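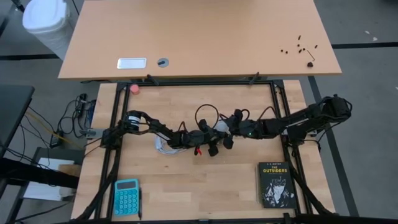
Figure 1. Desk and worktable with the two arms, hex key and fasteners at upper right.

Rillari Lanterns: Design and Small-Batch Production of Folding Paper Shades for Seasonal Sale
Final Project Report, Decorative Crafts and Product Design
Submitted by Sabina Miah and Iresha Matubbar
Project advisor: Kumudini Bhuiyan
Saturday, October 3, 2026

1. Purpose

The project set out to design a paper lantern shade that ships flat, can be put together by the buyer without glue, and carries printed artwork on every face. The shade was to be sold at the Birkach autumn market under the name Rillari. Work began in March with a review of folding shades held in the department's sample collection.

2. Background

Printed paper lanterns for autumn holidays are usually sold either as die-cut sheets with glue tabs or as accordion shades with wire hoops. The first type is inexpensive but is often damaged during assembly. The second type holds its shape well, although the folds break up the artwork. The team chose a paneled shade with slotted tabs, so that each drawing could remain on a flat surface.

The artwork was drawn in ink by Iresha Matubbar and shows night birds, bare orchards and a row of crooked chimneys. Sabina Miah prepared the cutting patterns and the instruction sheet.

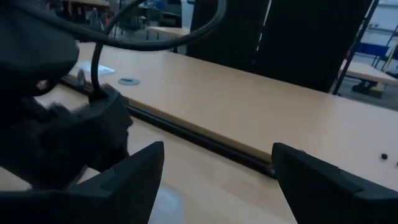 Figure 2. Open gripper above the light tabletop, with looped black cable.

3. Materials

Three papers were compared. Translucent vellum gave the brightest panels but cracked along the score lines. A heavy drawing paper folded cleanly and blocked too much light. The final shade uses a medium-weight parchment-style sheet supplied by Sikder, printed on one side. Inks were limited to black, rust and a dull yellow, as lighter colors disappeared when the shade was lit from within.

All shades are intended for battery-powered tea lights only. This restriction is printed on the base panel and again on the instruction sheet.

4. Production

The print run was 100 shades. Scoring was done before cutting, which kept the tabs square. Each shade was packed flat in a paper sleeve with its instruction sheet. Dilruba Munshi of the Bellasow print studio reviewed the first proofs and recommended widening the slots by 2 millimeters. The change was adopted for the full run.

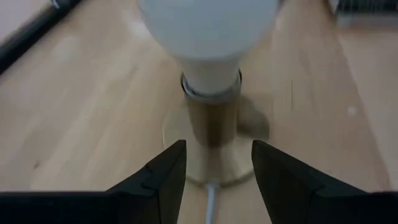 Figure 3. Table lamp with white frosted globe and silver collar.

5. Testing

A group of 24 students assembled the shade from the printed instructions without help. Most difficulties arose at the top ring, where the final tab must be bent inward before it is inserted. The drawing for that step was enlarged and an arrow was added. Younger testers asked for numbered panels, and small numerals were placed on the inside faces.

6. Sales and Costs

The full run was offered at the Birkach market. Receipts came to 337 dollars after the stall fee. Shades with the chimney drawing sold first, and the orchard design sold slowest. Several buyers asked for matching place cards, which were outside the scope of the project.

7. Recommendations

A second edition should use a slightly stiffer base panel. The orchard artwork should be redrawn with heavier lines, as the thin branches are hard to read at a distance. The cutting patterns and proofs have been deposited with Obaidul Munshi in the department office and may be consulted by students enrolled in the course.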